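Munov-users mailing list
Subject: Re: [munov-users] Sendoline import drops the second address line
Date: April 11, 2022

On the list, a member wrote:

> We moved our membership records out of Sendoline in March and into
> Munov. The import went through without an error, but when I printed
> the labels for the spring mailing a good many of them had no
> apartment number. The street is there, the city is there, the second
> line is gone. We have 909 members, so I would like to avoid fixing
> this by hand. Is the data lost, or is it sitting somewhere that I
> can't see it? I still have the export file.

The data should still be in your export file. Sendoline writes the street and the apartment into one column with a line break between them, and Munov stops reading the column at the break. We ran into the same thing when our branch moved over. Out of 909 records you may have fewer broken ones than you fear, as only the ones with two lines are affected. In our case it was 283.

What I did was open the export in a spreadsheet, search the address column for line breaks, and replace each one with a semicolon. Then I used the split function to make two columns and named the new one "address2", all lower case. Munov ignores it if you write it with a capital. Save as CSV with UTF-8, otherwise accented names will come out wrong.
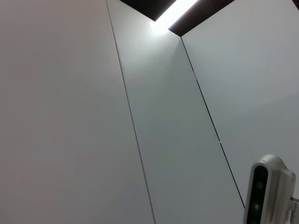

Do you have to delete the old records before importing again?
Leave them where they are and choose "update existing" on the import screen, with the member number as the matching field.

If you match on name instead, you will get duplicates for anyone who has changed the spelling or added a middle initial. I had 4 of those and merged them by hand. The merge tool keeps the payment history from both records but only the notes from the first one you pick, so look at the notes before you click.

Do a test first. Make a copy of the file with ten or so rows in it, including a couple with apartment numbers, and import that. Check the label preview and not only the member page -- the two use different templates, and the older label template has no place for the second line at all. If yours is called Betel you have the old one. Go to Settings, then Printing, and switch to Tetteh. It is a little wider, so on a 30-up sheet 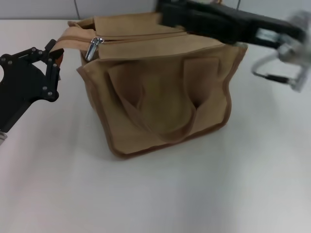

you will want to bring the font down one size or the longer street names will wrap and push the ZIP code off the bottom. I print one page on plain paper and hold it up to the label sheet against a window before using the real ones.

One more thing on the mailing itself. If some of the labels already went out without the apartment number, mark those members before you run the update. After the import there is no easy way to tell which ones were wrong, and you'll want that list when the returned mail starts to come in.

The full import took a few minutes for us with 818 records on the hosted version. The progress bar sat at zero for most of it and then jumped to the end, so don't close the tab.

If it still fails, post the header row of your file here (only the header row please, no member data) and I will take a look. I'm on version 4 and the menus may be in a different place on yours.

--
Branch membership secretary
Please trim quoted text when replying to the list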